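Search this site... Enter keywords Go

The obituary desk at the Keltent

Last updated: 10 Sep 2024

The Keltent has come out in Fanholm every week for as long as most of its readers can remember, and plenty of them turn to the obituaries first. I do too! The woman who writes them asked me to leave her name out ("the page isn't for me"), but she was happy to talk for a whole afternoon, and I could have stayed for another.

She has had the desk for 10 years and passed her 1000th notice in June. Before that she took classified ads. "Somebody was out sick, a family was on the phone, and I picked it up," she says. "We talked for an hour. Most of it was fishing."

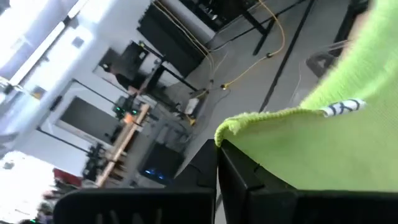
The first phone call

Funeral homes send the basics on a form: dates, parents, survivors, visitation, burial. She reads every line of it back to the family before she asks for anything more. Spellings come first, then the order of the children, then which town belongs after which grandchild.

"I ask what was on the kitchen table," she says. "People freeze up if you ask what he was like. Ask about the table and you get seed catalogs, a radio with the back off, a jar of buttons, and then they're laughing and I'm typing as fast as I can."

A standard notice runs to 310 words. She goes over all the time, and her editor has mostly stopped arguing - though he did once send back a whole paragraph on pie crust.

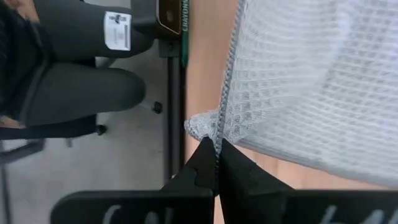
She keeps a folder of lines she loved and had to cut. One was about a man who drove the Asora road every Sunday to wind a clock in a church he didn't belong to. Another was a list of eight dogs, in order, with their faults. She read me the dogs and I laughed so hard that I lost my place in my notes.

Getting it wrong

Mistakes still bother her. She once left a stepdaughter out of the survivors, and she drove over to Thaweesak Street that evening to say sorry in person. "She gave me coffee. We ran it again the next week, all of it, with her in it where she should have been."

Now she asks every family the same thing before she hangs up: who would be hurt if they weren't here? There is usually a pause, she says, and then a name.

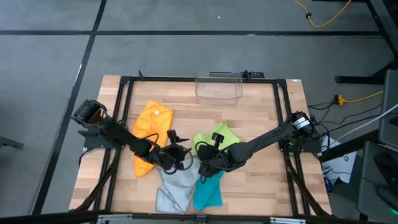

Cloths piled on a wooden tabletop, with a clear bin nearby.

Has she written her own? She has, several times, and it keeps getting shorter. "It has my garden in it, and my sister, and the time I won the raffle. I still need to check the year of the raffle."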